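Moving the Dranden planner off the polling loop

I spent most of April pulling the old polling loop out of Dranden, the planner I maintain for a two-arm cell. The original design had each arm read the other's joint state, check for overlap, then move. Under load the reads went stale, and both arms would decide they had right of way.

The replacement is a single arbiter process. Each arm submits a trajectory as a list of timed segments, 16 at most, and the arbiter grants or refuses the lot. Gilles Chevalier suggested reserving swept volumes instead of waypoints. It costs more memory, but it removed a whole class of near misses at the wrist, where the cable loops stick out well past the link model.

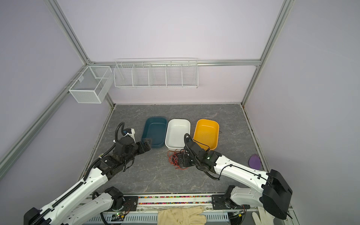
Why not plan both arms together as one 12-joint system?

Planning time. The joint search took over 3 seconds on the cluttered tray layouts, and the arbiter answers in 67 milliseconds on the same machine. The paths are a little longer. I can live with that.

Cable geometry is still the weak point. I model each loop as a capsule fixed to its parent link, padded on the outside of the bend. Yannick Aubert has a branch that fits the capsule from depth data at startup -- it works on the left arm and drifts on the right, probably a bad extrinsic.

Next on the list is cancelling a granted reservation cleanly. At present a cancelled segment holds its volume until the timer expires.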